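Rotgate away, and a point we should have had three of

I took the early train to Rotgate and got to the ground with an hour to spare. The board gave the crowd as 604, and I would guess almost a third of them were ours. Not bad for a wet afternoon in October.

Grolmont started well. We scored after 20 minutes from a corner, a scrappy one that went in off the post, and we should have had a second before the break. The new left back looks solid. I still don't think we have anyone who can hold the ball up when we're under pressure, and that showed later on.

Rotgate came out quicker in the second half and pushed us back. Their equalizer was a free kick from a long way out. The wall didn't jump and the keeper got a hand to it, but it had too much on it.

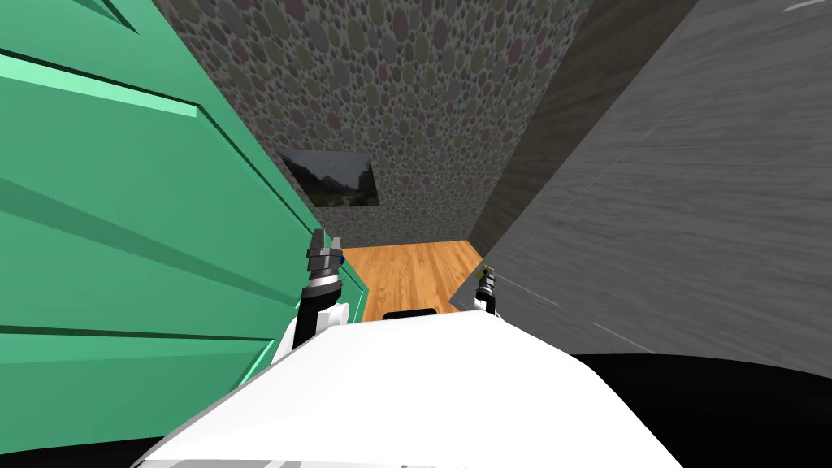
After that it was mostly long balls from both teams. We made two changes late and neither did much. A draw leaves us fifth, two points behind Plultusach, who have a game in hand.

Plultusach at home is next. I'd expect closer to 1000 for that one if the weather holds.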